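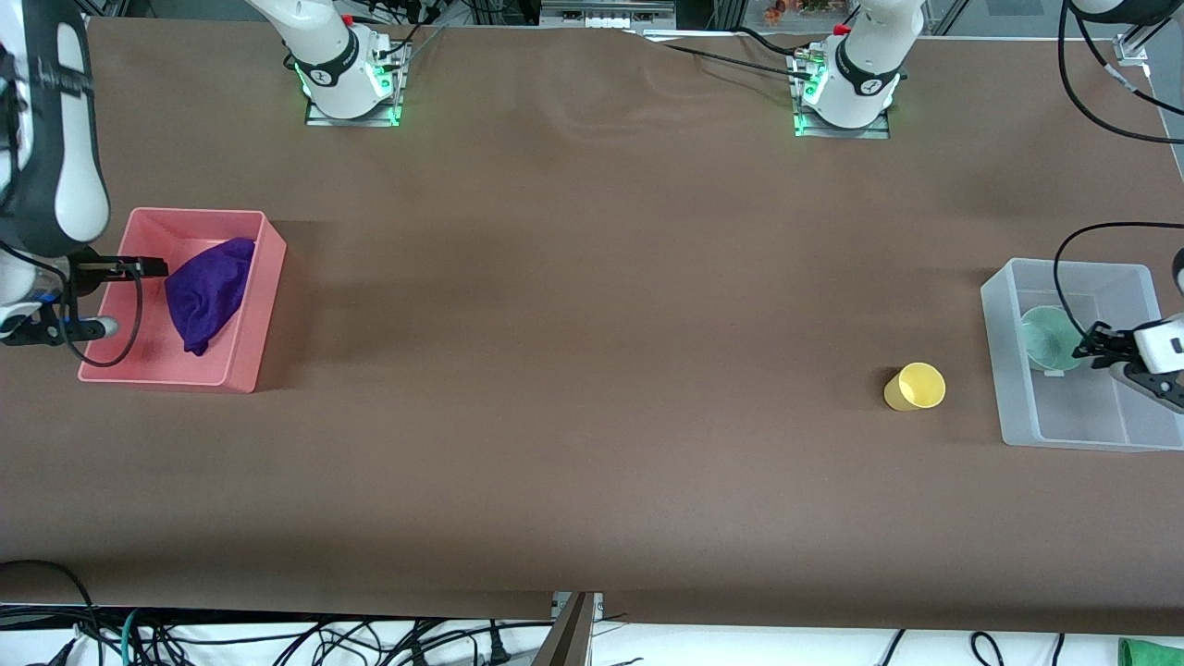 A reader wrote in last week to ask whether the Verkent method is worth the bother if you only have 2 arms and one table, and whether 200 demonstrations is a real number or a number for the paper. Fair questions! I've been living with it since May, so let me try.

Verkent, for anyone who hasn't run into it, is a training recipe for two-armed tidying. You give it demonstrations, it learns a policy for each arm plus a small shared piece that decides which arm goes next (or whether both go at once, which is the fun part). The paper tests it on cups, cloths and bins, and so do I, pretty much. A purple cloth in a pink bin on one side, a mint-green cup in a frosted bin on the other, a yellow cup standing out on the brown cover. Nothing fancy.

What I like: the shared piece is really good. With the Halonen baseline my arms were forever waiting on each other like two people at a doorway, and with Verkent they mostly just get on with it. I ran 60 trials of the cup-and-cloth task and 13 failed, and I'm happy with that for a first go. Most of the failures were the cloth. It bunches up against the wall of the bin and the fingers close on one thin fold, and then you get half a cloth over the edge. Cups were nearly boring by comparison, even tipped over.

And yes, 200 is a real number. I tried stopping early (of course I did) and the arms got oddly shy, hovering over the bin and then backing off. Recording the full set ate one whole Sunday and a good bit of the evenings after.

What I don't like: the setup notes are thin, the config file has three names for the same setting, and retraining after you swap a bin takes all night. Frosted plastic also bothered it more than I expected. The Skovberg patch helps with that, but you have to hunt for it.

So, to my reader: yes, go for it, even with a small setup. Just budget for the recording time, and start with cups. I'd give it four out of five, and I'll move that up if they ever fix the config.

Filed under: Reviews, Robot Learning, Two-Arm Stuff

More like this
Halonen baseline, one year in
Skovberg patch: install notes and gripes
Didden gripper pads, the soft ones
Which table cover should you buy?

Contact | Copyright, all rights reserved | Back to top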